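Tremier shoppers lose the smell of the sea, and possibly of everything else

The Tremier town council voted 7 to 4 last night to limit how strongly stores on Harbor Street may scent the air outside their doors, ending a dispute that began with a candle shop and spread, as these things do, on the wind.

Under the new rule, a store may smell of whatever it likes indoors. Outdoors, the smell has to stop 13 feet from the entrance. How a smell is to be told this, the ordinance does not say.

The trouble started when Valletti, a home fragrance store, set up a fan behind its front door to share a blend called Harbor Morning with passersby. The bakery next door answered by propping its own door open at cinnamon roll time. By the end of winter a soap seller, a tea shop and a place that sells mainly hats had all joined in, and the town clerk's office had logged 101 complaints. One asked only that the street go back to smelling of fish.

"I have nothing against lavender," said Marisol Ambrose, who owns the Ambrose shoe repair shop and has worked on the street for 30 years. "But I work with glue all day. I used to step outside for air, and now I step back in for it."

Valletti's manager, Otis Achterberg, told the council that scent was part of the shopping experience and that visitors often followed it from as far away as the ferry landing. A council member asked whether they were following it or looking for the source. Mr. Achterberg said he did not see the difference.

The vote came after two hours of public comment, during which a resident passed around a jar of coffee beans so that people could, in her words, reset. The jar was entered into the record and later returned.

Complaints will be handled by the parking office, whose two officers are to go on a half-day course in the neighboring town of Betitz. Betitz passed a similar rule last year and has so far issued one warning, to a barbecue. A first offense in Tremier will bring a letter. A second will bring a fine of $30 - less than the price of Valletti's large candle.

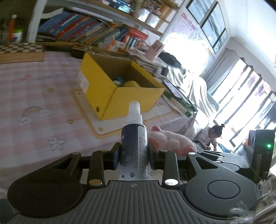

TREMIER, April - Small spray bottles for use at home are not covered by the rule, the clerk's office confirmed this morning after several calls. Neither are perfume, laundry or low tide.

The limits take effect at the start of the summer season. Valletti says it will comply, and has moved its fan to the back of the store, where it faces the parking office.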